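Two arms and a steamer: a kitchen robot takes shape at Skindstead

The build occupies one wall of Skindstead, a shared workshop in a former joinery on Lenihan Street. It is called Curkico, and its job is to take steamed buns out of a pot and put them on a plate. Its builder, a retired refrigeration mechanic, asked that we leave names out of it and stick to the machine.

He started on it in February, after selling a lathe he no longer used. The lathe money paid for most of the first arm. The second came from a member who had given up on a project of his own.

"I wanted a job with a lid in it," he says. "Everybody stacks blocks. I've got no use for stacked blocks. I do eat buns."

He tried soup first, with a ladle, and gave that up after an afternoon with a mop. Buns were his wife's suggestion. They hold their shape well enough to be picked up, but they mark if you squeeze them, so you can tell from the bun how the grip went.

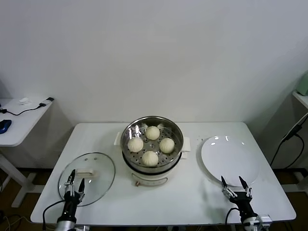
Dividing the work

The left arm looks after the lid and the right arm looks after the food. He settled on that early and has not changed it. For a while he tried doing the whole job with one arm, which meant finding somewhere to park the lid and then going back for it, and the program grew to 1726 lines before he threw it out.

"Two arms is twice the wiring and half the arguing," he says. "I can have the lid held over to one side and get on with the buns."

The lid was still the hardest part. Clear glass is difficult for the cameras, and the software would put the edge in a slightly different spot each time the lights changed. His fix was to stop asking it to find the whole lid. It now looks for the metal rim and works from there. He also spent several evenings on the angle of approach, moving the wrist a little at a time and writing the results in a school exercise book.
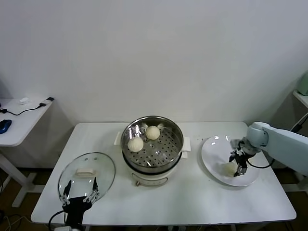
"The bun was easier than I expected," he says. "You close until you feel something and then you stop. The trouble is that the motor feels its own friction as well, so you have to know what nothing feels like first."

To get that figure he ran each gripper open and closed 400 times with nothing between the fingers and logged the current. It took most of a night. He slept on the couch in the front office and got up now and then to check that nothing had come loose. One screw had, and he has used thread locker on everything since.

Teaching it the movements is slower work. He guides the arms through the task himself, over and over, and the software learns from the recordings. A good session runs for an hour before he gets sloppy. He throws out any run where he hesitated, having found that the arms would learn the hesitation too and hover over the pot for no reason.

Other members of the workshop have been drawn in whether they meant to be or not. A cabinetmaker two bays down levelled the table. Someone from the electronics bench re-did his power distribution after seeing the first version, which she described as a fire with a switch on it. He paid them both in buns.
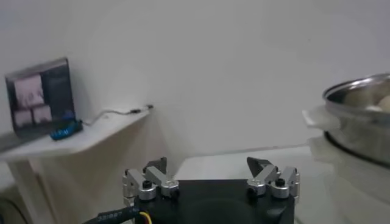
4 min read

The grippers are what visitors ask about. Each has two fingers on metal linkages, and he has rebuilt both of them more than once. The linkages have to move together or one finger arrives before the other and pushes the bun along. He fixed that with shims cut from a drink can, then replaced the shims with proper ones from Willosier, a small parts supplier he speaks well of and buys from too often.

Cables remain a nuisance. They need enough slack for the arm's full reach, and slack cable finds things to catch on. He has moved the clips 3 times and expects to move them again.

Asked what it has cost, he says he keeps the receipts in a tin and has not opened the tin. Asked whether he would use it at home, he says the kitchen bench isn't long enough and that his wife has already measured it.

Next on the list is putting the lid back on when the pot is empty, which he has left alone so far. After that he would like to try tongs, and perhaps a bamboo steamer, although he is wary of the weave.

"Bamboo bends," he says. "I'd have to start again with the lid."

The workshop opens to visitors in the evenings from six o'clock. He is usually there by five.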